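Ticket 1285 – Parts box station, Biltville site
Status: Open
Priority: 2
Raised by: day shift, packing

Since the changeover in February, staff who used to sort small parts by hand now show the job to the system with the hand-held grippers. Two people report sore wrists by Wednesday most weeks. They also say the right unit drops out when its cable gets pulled.

Checked the log for the station. 34 dropouts in 443 runs, all on the right unit. Left unit has none.

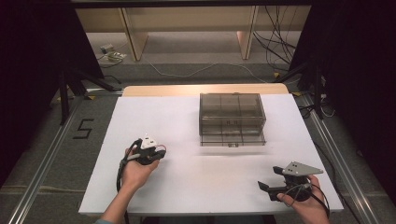 Divided box on the white board, one gripper in each hand.

Swapped the right cable for a spare from Grimalden. No dropouts in the next 2 runs, too few to say it's fixed. Leaving the spare on.

On the wrists – operators asked to go back to hand sorting for half of each shift. Costa line already does this. Passed to the shift lead, no answer yet.

Next: ask Asex for a longer cable and a lighter grip. Keep ticket open until both are in.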